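**Topic: Is it normal that the choir asks us to sing from memory?**

**kobzar_alto** wrote:

Hello everyone. I am new in this forum and I hope I write in the correct section.

I sing alto in a community choir in Drulcombe, 51 singers when all of us come. Our new director, Ansel Greenberg, has decided that the whole June concert will be without sheet music. This is seven pieces, two of them in Latin and one in Welsh. I am 58 years old and English is my third language. When I hold the folder, I almost do not look at it, but when I don't hold it my head becomes empty at the second verse.

What I do now: I copy the words by hand in the evening, one page for each piece, and I sing them while I cook. For the short pieces it helps. For the long one, by a composer named Stasiv, I know the beginning very well and the end not at all.
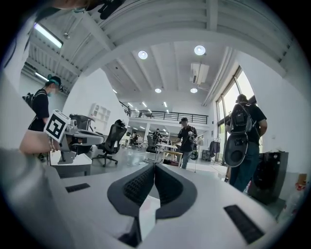
My second problem is with the rehearsals. We have only one in a week, and the director uses most of it for the sopranos. The altos sit and wait, and then we get ten minutes and everybody wants to go home. I asked if we can have recordings of our part. He answered that recordings make singers lazy and that we should learn from each other. I respect him, but I live alone and there is no other alto in my street.

How do you learn a long piece by heart? And is it rude to ask again for the recordings?

Antonina

---

**rommel_p** wrote:

Welcome, Antonina! Not rude at all, ask again. I have been a second tenor for a very long time and every choir I was in gave out part recordings.

For the long piece, learn it backwards. Take the last page first, then the page before it, and always sing through to the end. Then you are walking toward the part you know best. Most people start at bar 1 every evening, so bar 1 is perfect and bar 105 is a mystery.

---

**tuningfork_y** wrote:

I disagree with Rommel about the recordings. If you learn from a recording you learn also the breathing and the mistakes of the person who recorded it. In our choir we had a very nice alto who made the recordings, and she was always a little flat on the high D. After one season the whole section was flat on the high D.

Learning backwards, yes, this I support.

Yevhen

---

**rommel_p** wrote:

Yevhen, so use a piano recording, only the notes. No breathing, no flat D.

---

**tuningfork_y** wrote:

Then there are no words, and the words are her problem. Please read the first post.

---

**kobzar_alto** wrote:

Please don't quarrel because of me :) It is both, the words and the notes. In the Welsh piece it is mostly the words. In Stasiv the words are easy, but the alto line goes between two notes for two pages and I never know which one is next.

---

**o_demchenko** wrote:

That kind of line is the hardest. I do this: I mark only the places where the pattern changes, and I give each one a word from the text. For example, "on *night* we go up." Then you have to remember four or five words and not two pages.

About the director, I would talk to him privately and not in front of the choir. Say that you agree with singing from memory and that you want to do it well. I think a director can refuse a complaint more easily than a request for help. Also ask if you can put your own phone on the chair when the altos finally sing. Then it is your section's sound and he has no work with it.

Oleksandra

---

**tuningfork_y** wrote:

The phone on the chair is a good compromise. I accept this one.

---

**rommel_p** wrote:

He accepts something! Mark the day, Wed 26 January.

Antonina, one more thing. Write down only the first letter of each word, and try to sing from that. When you can do it, you are nearly finished with the page.

---

**kobzar_alto** wrote:

Thank you all. I tried the first letters with the Welsh piece this evening. It looks very strange, because so many words start with the same letter, but I came to the end of verse two without the folder. I will write to Mr. Greenberg on the weekend and ask about the phone. Tomorrow I start with the last page of Stasiv.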